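About Riltov

Riltov is a film restoration and screening archive based in Drarnholm. We hold prints, negatives and sound elements for low-budget genre films, mainly horror and science fiction, and prepare them for projection and home release.

The collection began with the working library of the Hurnetti distribution company, which closed its offices and left its store unsorted. It now covers almost 100 features, together with trailers, dubbing scripts and censor cuts. Most of the holdings are on 16 mm. A smaller group of 35 mm prints is kept in a separate cold room at 4 degrees.

Restoration

Each title is inspected by hand, cleaned and repaired at the splices before scanning. Scans are made at the full width of the film, including the soundtrack area. Grain is retained. Dirt and tears are reduced shot by shot, and no automatic filter is run over a whole reel. Where a scene survives only in a poorer copy, we use that copy and record the change of source in the notes supplied with the film.

Colour grading follows a reference print where one exists. Faded prints are matched to the nearest surviving reel of the same stock.

Screenings

The Pastor room seats an audience for our monthly programme, which runs from October to March. Doors open at 6 pm. Films are shown in their original ratio, with reel changes where two projectors are in use. 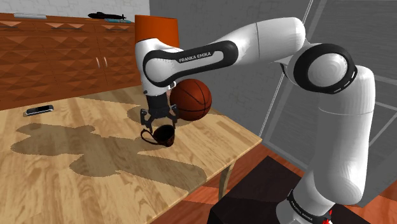 Inmaculada Nieto wrote after the January double bill that the monster suit looked better with the grain left in, and that the second feature had been missing its laboratory sequence in every copy she had seen before. She asked for the dubbed version to be shown as well. It has been added to the March programme.

Access

Researchers may view material on site by appointment. Requests should give the title, the format wanted and the purpose of the viewing. Loans to other cinemas are limited to titles with a duplicate print.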